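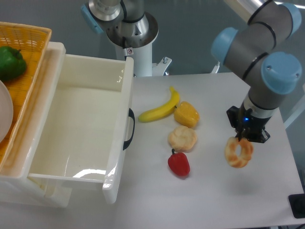 Ring-shaped pastry in the gripper, with the white drawer unit pulled open alongside.

Womel Arm and Two-Finger Gripper, Tabletop Package
Reviewed for buyers by Heino Sakalauskas

Geraghty sells the Womel package as "ready for kitchen and pick-and-place trials". Read that as ready to start trials. The price covers the arm, the gripper and one controller. It does not cover the table, the storage unit, the play food or the hours someone will spend lining it all up, and on our sheet those hours came to more than the extras put together.

What you get
One arm with controller
Two-finger gripper, black, with blue indicator light
Power and data cables
2 days of remote set-up help

What you don't get
Pedestal (quoted separately)
Spare finger tips
Anything to pick up

Lead time is given as 16 weeks. I would plan for longer and be pleased if I was wrong.
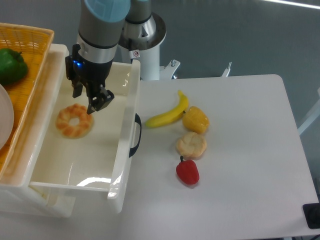

Fingers open over a donut on the drawer floor.

Reach into drawers
The brochure makes a lot of this. Before you believe it, measure your own drawer. A deep bin with raised sides leaves less room for the wrist than a flat tray, and a shiny white floor throws back light that may upset a cheap camera. Ask Drolten, who handle the demos, to run the job with your storage and your lamps. If they would prefer to use theirs, ask why.

Running costs
Finger tips are 322 a set, before tax. The supplier won't say how long a set lasts, so I put 4 sets in the first year's budget. The Lusturness service plan is optional, and I can't find anything in it that the basic warranty leaves out apart from a faster phone line. Get the call-out charge in writing either way.

Small, awkward shapes
A block is easy. Anything curved or with a hole through it is a better test of a gripper, and a short film of one good pick tells you very little. Ask for the failed attempts as well, and for the full list of objects tried.

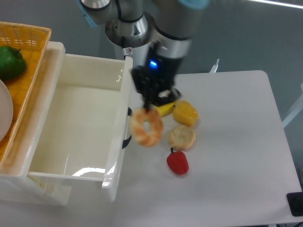

Before you sign
Get one quote with the pedestal and delivery included.
Ask who pays for the return trip if the arm fails its first check.
Check the table will take the weight.
Keep back part of the payment until the arm has run your own job on your own bench.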